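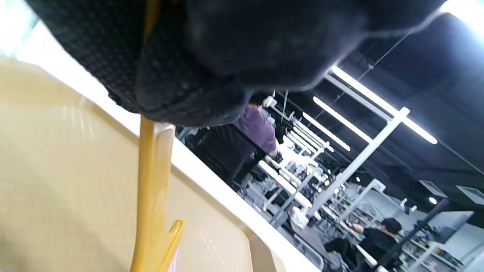 Dark gray knit, close up. Fabric like this and dry rice should be kept apart.

Pouring Dry Goods Without Sweeping Afterward
Kesix Kitchen Notes, 09/01/2019

Rice is cheap, keeps for ages and wants to live under your refrigerator. Every time you move it from one container to another, a few grains make a run for it. The cure is a plain serving tray with a raised rim, the kind you were given once and have been using to hold mail.

Set up before you open anything

Put the tray on a bare table, with the cup and pitcher beside it. Take off the tablecloth. Roll up knit sleeves too, or you'll be finding grains in the laundry until February. Measure over the tray and let the spills land where they like. When you're done, nudge the strays toward one corner with your fingertips. A damp sponge will only give you rice on a sponge.

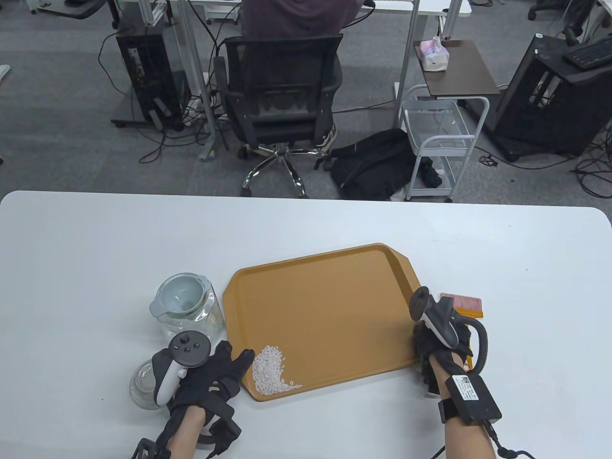 Choosing the tray

Smooth plastic beats wicker by a mile. Wicker eats rice. You want a flat bottom, a rim all the way around and corners that are cut at an angle, so the corner works as a spout. I tried 2 trays from the discount table in Veneck. The round one poured from everywhere at once, and it now lives under a fern.

Wipe the tray and let it dry fully before you start. One wet spot will hold on to 8 grains like a family heirloom.

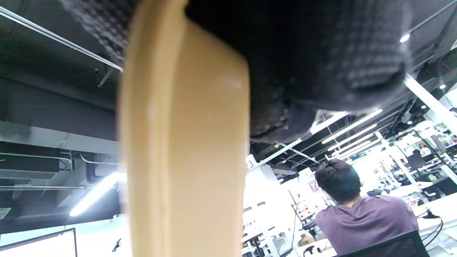

A reader in Rumton objects that a sheet of paper folded down the middle does the same job and takes up no cupboard space. Fair enough, for a spoonful. Try it with a pound of rice and a draft from the window.

The pour

Stand the jar on the table and hold the tray with both hands. Bring the low corner right over the opening, then tip. Go steep if the rice sticks, and slow down when the jar starts to fill.

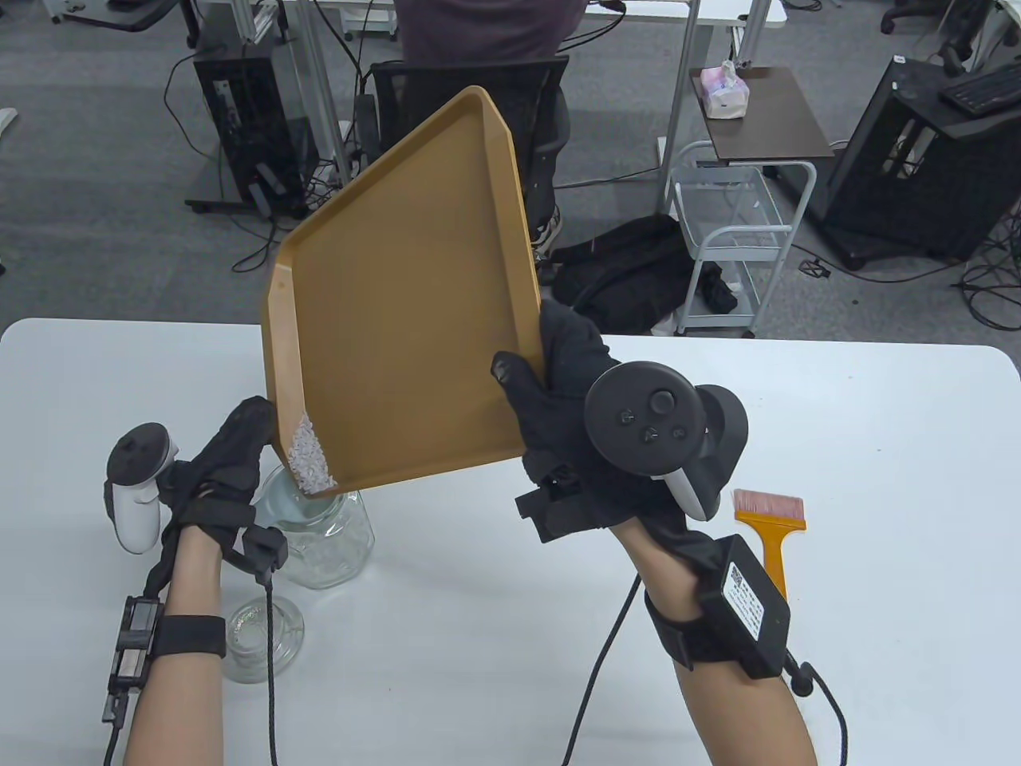

Corner low, jar open, both hands on the tray.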